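Unit 3. Simultaneous contrast and low-contrast edges

Perceived lightness depends on the surround as well as on the luminance of the target. A gray patch on a dark ground looks lighter than the same patch on a light ground. The effect is strongest when target and ground share a hue, as the eye then has only lightness to work with.
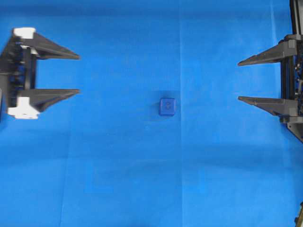 Fig. 1. Small blue cube on a blue ground.

Define Weber contrast as C = (L - Lb) / Lb, where L is target luminance and Lb is background luminance. For Lb = 40 and L = 43, C = 0.075. Weber contrast is used for small targets on large uniform grounds. Michelson contrast is used for gratings.

A real ground is seldom uniform. Folds and shading change Lb from place to place, so take Lb next to the target - a mean over the whole sheet will mislead.

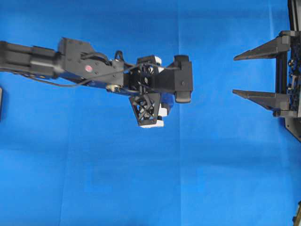
Fig. 2. Blue cloth with creases and uneven shading.

Slow gradients are discounted by the visual system. Thin lines are not, and may be seen at lower contrast than a broad ripple.

Problems
1. Find C for Lb = 213 and L = 200. Explain the sign.
2. Repeat for Lb = 1,000 with the same difference in luminance.

Reading: Borkowska notes, section 3.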